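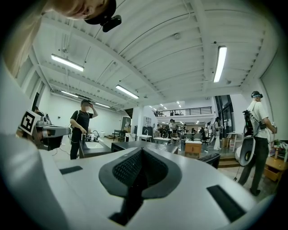 **OPINION / Housing & Streets**

June 6, 2026

I have now been to two evenings of the Cletby parking review, and I still can't get anyone to tell me what problem the permits are meant to solve.

The plan, if you missed it, is to make every street between Filutero Avenue and the old rail cut permit-only from eight in the morning until eight at night. Residents would get up to 2 permits per household. Visitors would use a scratch card, bought in advance. The consultants, Gurnavau, counted 2880 curb spaces in the district and say that on a weekday most of them are full. I believe them. I live here and I have eyes. What I don't believe is the jump from "the spaces are full" to "the spaces are full of the wrong people."

Ask who the wrong people are and you get a lot of looking at shoes. Commuters, somebody says. But the commuter lot by the station was half empty every morning I walked past it in May, and it costs less than a sandwich. Shoppers, says somebody else, as though a shopping street with no shoppers on it were a thing we should be working toward. The Gurnavau report has a whole chapter on turnover and doesn't say where a single one of the cars came from. There was no plate survey. I asked why not and was told it was outside the scope. Then widen the scope, or stop drawing conclusions that need it.

My own guess, and I admit it is a guess, is that most of the cars belong to us. These blocks were laid out when a family had one car, and the last big round of building, in 1967, put up apartments with a parking space for every second unit. Since then garages have filled up with bikes, paint cans and freezers. Mine has. If the cars on the street are our own cars, a permit gives each of us a piece of paper that says we may go on hunting for a space, and charges us for the paper.
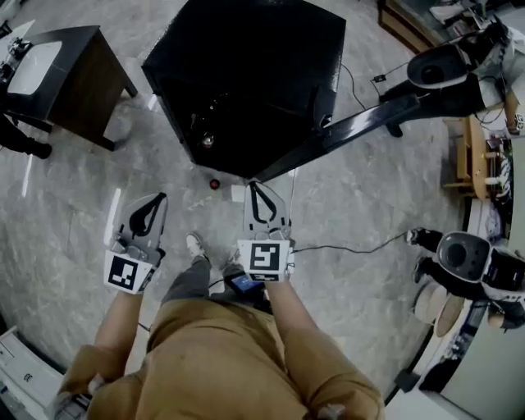
## The fee that will never go up

We are told the charge will be small and will cover costs only. I've heard that one before. Every small charge I have ever paid to a city started out covering costs. Then the costs grew, since there was now a charge to cover them with. An office has to be staffed, the cards have to be printed, somebody has to drive around in a little car checking windshields, and that car has to park somewhere too.

Konstantinidis, the next town up the line, brought in permits in 2000 on the same promise. Go and walk around there on a Tuesday night and try to leave a car within three blocks of a friend's front door. Supporters say it would be even worse without the scheme. Maybe so. That is a very comfortable argument to have on your side, because there is no way to test it.

What bothers me more is the effect on people who don't own a car at all. My neighbor upstairs gets a nurse twice a week, a meal delivery, and a daughter who drives in when she can. Under the plan all of them need scratch cards, and the cards are sold online in books of ten. She has never bought anything online. At the second meeting this was called an "edge case." Half my building is an edge case, then.

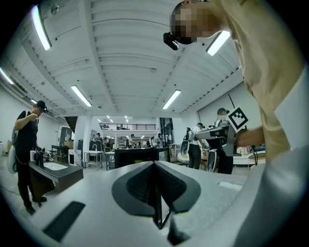
## What I would do first

I'm not against charging for street parking. A curb is public land, and I don't think I have some natural right to keep two tons of metal on it for nothing. If the city wants to say that out loud, and price it by the length of the car, and spend the money on the bus, I might even vote for it. I would grumble, but I might.

But that would be a different plan, and it would have to be argued for on its own terms. The one we have been handed is sold as a favor to residents, and I would like to see the favor tested before we pay for it. Do the plate survey. Read the plates at five in the morning, when there are no shoppers and no commuters, and again at noon. If the noon cars are strangers, I'll take back most of this column. If they are the same cars -- and I suspect a good many of them haven't moved since the weekend -- then the permits have nothing to fix.

Cut the price of the station lot for a season while you're at it, and repaint the faded lines on the side streets, where one badly parked van can eat two spaces. Neither needs an office.

The comment period closes at the end of the month. The form is nine pages long and asks for your license plate on the first one, which people without a car will find hard to fill in.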